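# Why Do We Get Hungry Before Lunch?

Okay, so picture me in second grade. It's late in the morning, everybody is reading quietly, and my stomach makes a noise like a garbage truck backing up. The whole class heard it. My teacher, Consolacion Marquez, put down her book and told us that what we'd just heard had a name, and she wrote it on the board: BORBORYGMUS. (Say it bor-buh-RIG-mus. I practiced it all the way home!)

I've loved that word ever since, so let's talk about where it comes from and why your body does it.

## Your stomach is a squeezy bag

Your stomach is a stretchy bag made mostly of muscle. When you swallow a bite of food, it slides down a tube called the esophagus and plops into the bag. Then the muscles squeeze and squish it around with some strong juice until it turns into a soupy mush. The mush has a great name too. It's called chyme, and it starts with a K sound, like "kime."

A sandwich can take a few hours to get through all that, and a greasy dinner takes longer.

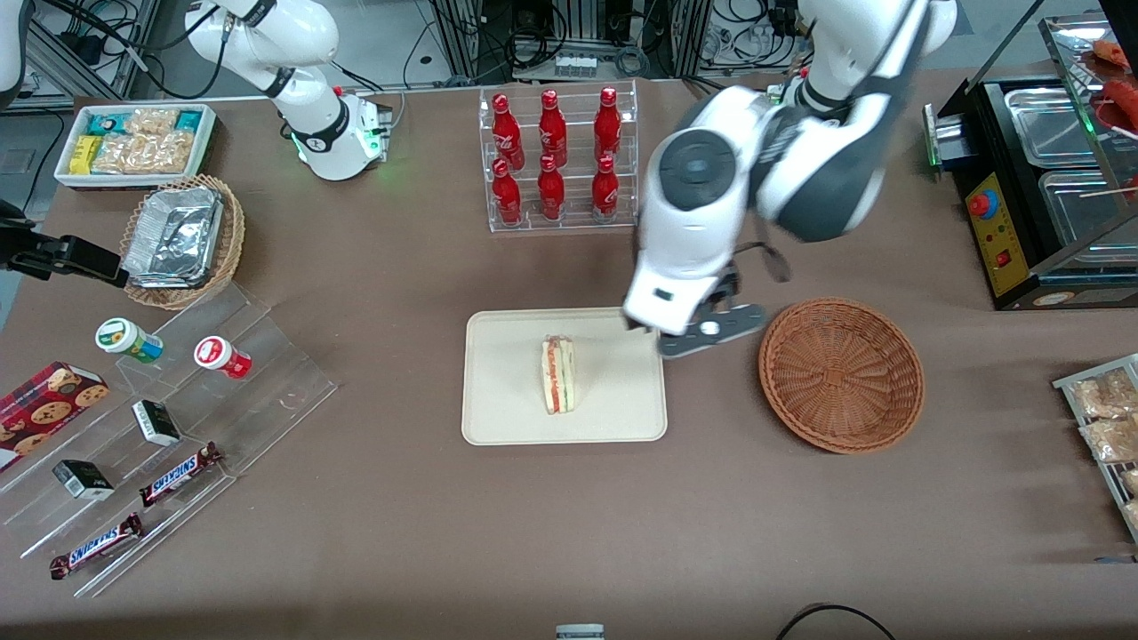
After the mush moves on into your small intestine, your stomach gets pretty empty. You'd think it would take a nap, right? Nope! Every so often it does a big squeeze to sweep out the leftover bits, kind of like a broom going down a hallway. There's air and liquid in there, and when they get pushed along they gurgle. With lots of food inside, the sound gets muffled. With hardly any, it echoes, and your whole reading group turns around.

## So who tells you to eat?

Your brain does, but it needs a message first. An empty stomach lets out a chemical called ghrelin (GRELL-in, and yes, it sounds like a little monster). Ghrelin rides along in your blood up to your brain, and your brain says, "Hey, food would be nice."

When you eat, other messages go up to say you're getting full. Those are slow, though. They can take twenty minutes to really kick in, and that's how I once ate 3 bowls of spaghetti at my cousin's house in Talavera and then had to lie on the rug for the whole movie.

## Can you get hungry just from looking?

Yes! Seeing food, smelling it, or even thinking hard about it can make your mouth water. That water is saliva, and it's your body getting ready early. Even a wrapper can do it if you already know what's inside.
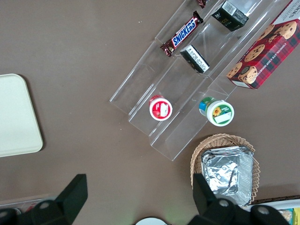 *A Snickers bar on a clear rack. Is your mouth watering yet?*

Your brain remembers what tasted good before, so it gets a head start. Sounds work too. At my house it was the microwave beep.

## Try it yourself

Grab a paper towel tube and a friend who doesn't mind.

1. Before lunch, hold one end of the tube gently against your friend's belly, over their shirt.
2. Put your ear to the other end and listen for one minute. Stay quiet!
3. Write down what you hear. I use words like "pop," "glug," and "creaky door."
4. Do it again after lunch.

Then trade places. My sister and I got way more creaky doors before lunch, but she was giggling for most of the second try, so I'm not sure that one counts.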